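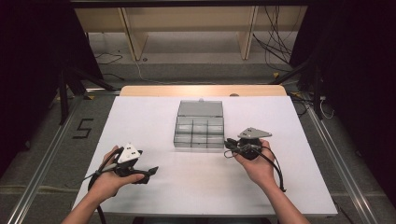

Figure 1. The compartment box with its lid open on the white work surface.

3.2 Choice of the box and the surface

For the sorting study we needed a container which is ordinary, cheap and easy to replace. We chose a clear plastic box with a hinged lid and a grid of small compartments, of the kind that people use at home for screws, beads or fishing hooks. In our survey of households in Emdale, 303 persons answered the question of where they keep their small parts, and a box of this kind was the most frequent answer after the open jar.

The box has one property which is good for the owner and difficult for the study. Its walls are transparent, so the contents can be seen from the side without opening the lid. However, when the compartments are empty, the walls take the color of what is under them. On the white board in the second view, the dividers are visible mainly by their edges. We tried a dark cloth in the pilot round, but participants moved it with their sleeves, and we returned to the board.

The lid must be fully open before a part is placed. Participants who left it half open touched it with the back of the hand, and in 2 cases the box turned over. We therefore added to the instruction sheet the sentence "Open the lid until it stops." Each participant had 15 minutes and 40 parts from the Kesska assortment.

3.3 The shape of the compartments

The compartments do not have a flat bottom everywhere. Some dividers end in a curved, scooped profile, so that each cell is similar to a small bin with a rounded bottom. The tray is seen closer in the second view.

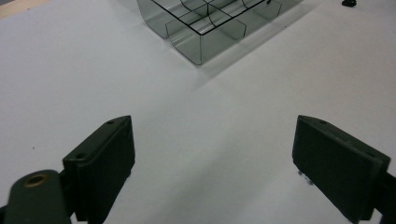
Vitalii Ostapchuk remarked, after reading a draft of this section, that the curve matters more for taking parts out than for putting them in, because a washer can be pushed up along the slope with one finger, while in a square corner it stays flat and has to be tipped out. We agree with this remark and now report the two directions separately. Filling times are given in Section 4.1 and emptying times in Section 4.2.

The walls are tall in comparison with the parts we used. Short screws lay on the bottom of a cell and were hard to grasp when the cell held only one or two of them.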